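Home | News | Events | Get Involved | Contact

Travel kits for Sarmiento House: where we stand

The travel kit drive for Sarmiento House runs until the end of December. The shelter gives a kit to every family on arrival, and last winter it ran out twice. Our goal this year is 900 kits. As of this newsletter we have packed 142, all from the first collection at the Killport branch library.

Each kit goes in a zip bag and holds a toothbrush, toothpaste, soap, shampoo, a comb and a washcloth. Please give new, unopened items only. Hotel sizes are fine. We can't take razors, mouthwash with alcohol, or anything in glass.
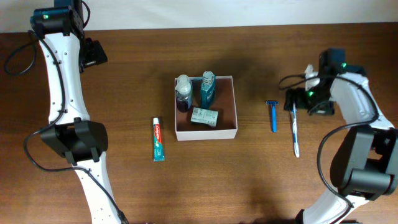
Full-size shampoo and lotion have been the main problem. They don't fit in the bags, and the shelter has no good place to keep them. A small set of toiletries, like the one on the wooden table, is closer to what we need. If you have already bought large bottles, bring them anyway. Hanan Harb is holding them for the family bathrooms on the second floor, where they get used up within a month or so.

Drop-off points are the same as last year: the Killport branch library, the front counter at Bulance Hardware, and the church hall on Haretti Street. The hall is open mornings only, until noon. Bulance asks that you leave items in the bin by the register and not outside the door after closing.

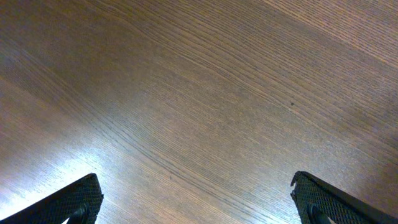 Packing takes place in the church hall from 6:30 in the evening. We can seat 20 people. Children are welcome if an adult stays with them. Park on the street, as the lot behind the hall is shared with the clinic and they tow.

We have plenty of combs and soap. We are short on toothpaste, children's toothbrushes and washcloths. Dark washcloths are better because they hold up in the shelter's laundry.

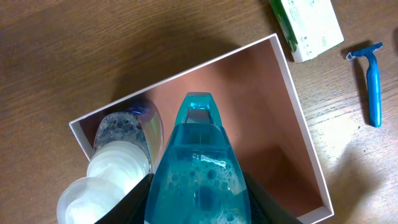

Marlene wrote in to ask whether homemade soap is allowed, and said she has a dozen bars left over from the fall market. The shelter's answer is no, for allergy reasons, unless the bar is wrapped and lists every ingredient. She also asked for a card or note to go in each bag. Sarmiento House likes that idea. Keep notes short, don't date them, and sign with a first name only.

Cash gifts go toward zip bags and toothpaste, which we buy by the case. Twelve dollars covers one case of bags. Make checks out to Sarmiento House with "kits" on the memo line.

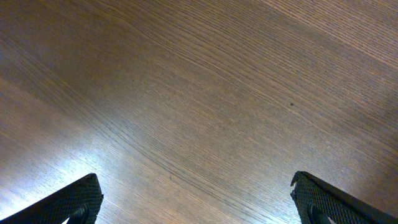

Wood tabletop, close up.

The next count will be in the January issue. To sign up for packing, call the hall or put your name on the sheet at the library desk.

Last updated: December

Contact us | Copyright Killport Neighbors Newsletter | Back to top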